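ok so I finally finished my grandmother's recipe box project and I have opinions, thread time

**1/** Background: she left behind 144 index cards, half in her handwriting and half clipped out of magazines and glued down crooked. I started typing them up in August thinking it'd be a couple of weekends. Ha!!

**2/** Her measurements are a nightmare. "Butter, the usual." The usual WHAT, grandma. One card for walnut cookies just says "flour until it feels right" and then gives the oven temp twice, two different numbers.

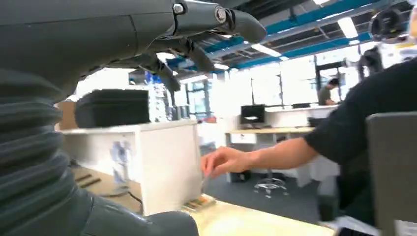 **3/** So I called my aunt Ankica and she says the usual is one stick, except at Easter, when it's two. Wrote that down. Then cousin Mimoza got on the phone and said no, it was always two. They argued for a while and I made tea.

**4/** Best find so far is a plum dumpling card with a whole grocery list on the back, plus a phone number for someone named Radka. I asked everybody in the family and the guess is a neighbor from the old apartment on Rutton Street. If you're Radka or you know her, hi, please write me, I want to know if you ever got the dumplings

**5/** Things I'd tell anyone doing this:

- Take photos of the cards front AND back before you type a word. I skipped the backs on the first batch and had to pull them all out again.
- Keep the spelling. I "fixed" a bunch early on and it stopped sounding like her, so I went back and put the mistakes in again.
- Cook one a week while you type. I've made seven so far and the bean soup is the winner (smoked paprika, way more than you'd think).
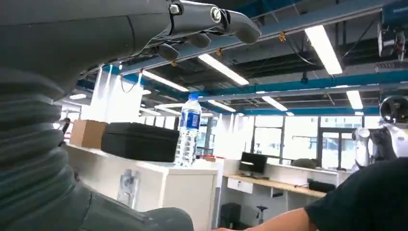 - Don't toss the magazine ones! I almost did. She'd crossed out half the ingredients on the lemon cake and written "too fancy" next to the glaze. I love her so much

**6/** Printing question for the book people on here: I want spiral binding so it lies flat on the counter, 121 pages, nothing glossy. The copy place by me wants to do glued spines and I can already picture it snapping shut on my wet hands. Where do you all go?

**7/** also if anyone can read old cursive, card 88 says either "quince" or "guinea" and it matters a LOT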